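Home | Tickets | Knowledge base | Log out

Ticket 2000: Supplier records not merging after Orellana acquisition
June, 10:20. Opened by Gwion Rees, Finance Systems
2 comments | 0 shares

Since the Orellana confectionery accounts were moved into the Woltamano ledger, 269 supplier records show under both company codes. Payment runs stop at the duplicate check. Purchase orders raised before completion of the sale still carry the old Orellana code and cannot be matched to invoices.

Tried so far: re-ran the import with the Dretby mapping file, cleared the staging table, restarted the matching job. Same error 1020 each time. 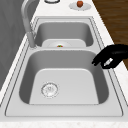

Double-basin sink, white, in a pale marble worktop.

Comment 1, Maritza Londoño, 11:05
Error 1020 means the parent company field is blank. The mapping file was built before the Zekholm subsidiary was added to the sale, so its suppliers have no parent. Please add the Zekholm code to column two and import again. Do not delete the duplicates by hand, as the audit trail will be lost.

Comment 2, Gwion Rees, 14:40
Code added and import completed without errors. Duplicate check now passes on the test ledger. Live payment run is still on hold pending sign-off from Treasury. Leaving ticket open.

Status: Awaiting approval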